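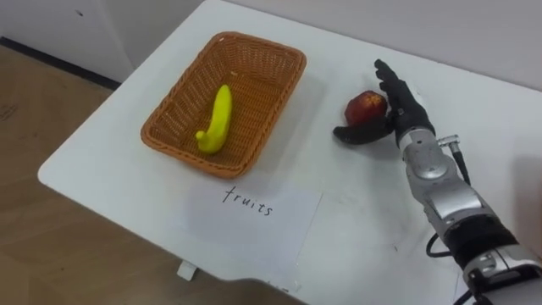
Rent for a season before you buy anything, Plasby told us, and Plasby would be delighted to do the renting. So that's one opinion in. I'm after a few from people who don't send invoices.

Budgeting for one arm with a fingered hand: what am I forgetting?

tapeandtwine

We're a small shop that packs and unpacks learning kits for schools. The kits come back with everything in one heap, toy food on top of staplers, and somebody has to put it right. We have 68 kinds of item on the list. The plan is one arm on one table, sorting into baskets, starting in January when the big returns land.

Tranell has quoted for the arm and, as a separate line, the hand. Then there's 500 a month for support, which as far as I can tell means a phone number.

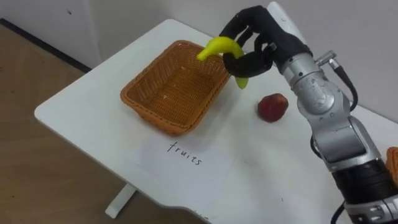 I've also put down 600 for wiring and for moving the table nearer a proper outlet. My boss regards that part as padding. He also thinks the arm will run through lunch and never need looking at, so I'd like a list of dull costs to wave at him before he signs.

The other thing I can't settle is the hand. Phùng sells a plain two-finger gripper for far less money and says it would do most of our list. Tranell says the hand is "future ready." I have never known a future to arrive at our loading dock on time, but I do have some odd shapes to pick up.

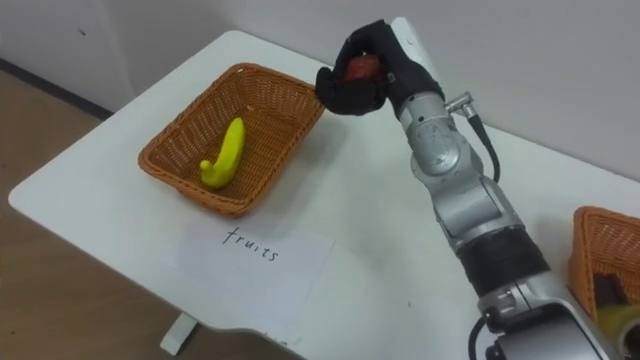

Is it worth paying for fingers now, or do I buy the cheap gripper and keep the difference for when it all goes wrong?

Last updated: January

mezzanine_mike_not_mike

Get the gripper.

lowershelf

A bit more than the above. Things we left out of our first budget:

Spare cables. They hang off the arm, they move when it moves, and they wear. Buy a set with the arm, while the salesman is still returning calls.

Someone's time. Ours took 3 months to get useful, and for all of it one person was mostly standing next to it with a clipboard. Put those wages on the sheet under the robot and watch your boss rediscover his love of manual sorting.

A safety check, if people are going to work within reach. Get that quoted before the arm is bolted down, or you'll pay for the bolts twice.

On fingers: go through your list of 68 and mark the ones a two-finger gripper can't hold. If it's a handful, leave those to a person. Also ask Tranell whether support covers the hand. Ours covered "the system" - the hand, we learned, was an accessory to the system.

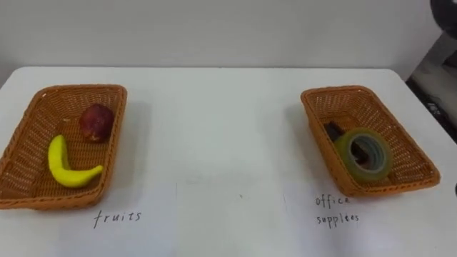
tapeandtwine

Going through the list took a whole afternoon and most of my goodwill. The gripper gets through the bulk of it on paper, though Risus, who we also called, won't put that in writing, and neither will Phùng. The boss's new idea is a basket for every kind of item. I've talked him down to broad groups, the way you'd have one basket for "fruits" and one for "office supplies," with the banana and the apple sharing. Fewer baskets, smaller table, and the handwritten labels come out of petty cash. Support does not cover the hand, by the way. I asked twice. I'm going to ask Plasby what a rental costs after all, and I'd be grateful if no one told them I came around.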